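Hullari remote-control teaching kit, reviewed by Judite Meireles

I've had the Hullari for 16 days now, and I have to say I've grown terribly fond of it! You steer the arm by hand controller, it remembers your moves, and the practice simulator comes in the box (a lovely touch at this price, $254).
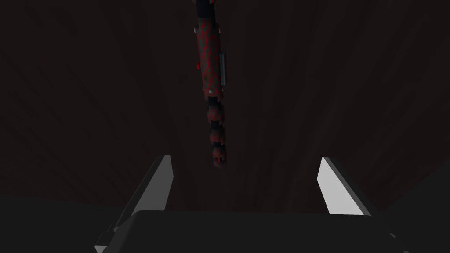

My favorite part is the simulator, where I ran 79 practice rounds before teaching anything for real. With two arms loaded, the wrist view keeps both gripper fingers in sight, spread wide with the other arm's tip hanging between them, and I could judge my approach nicely.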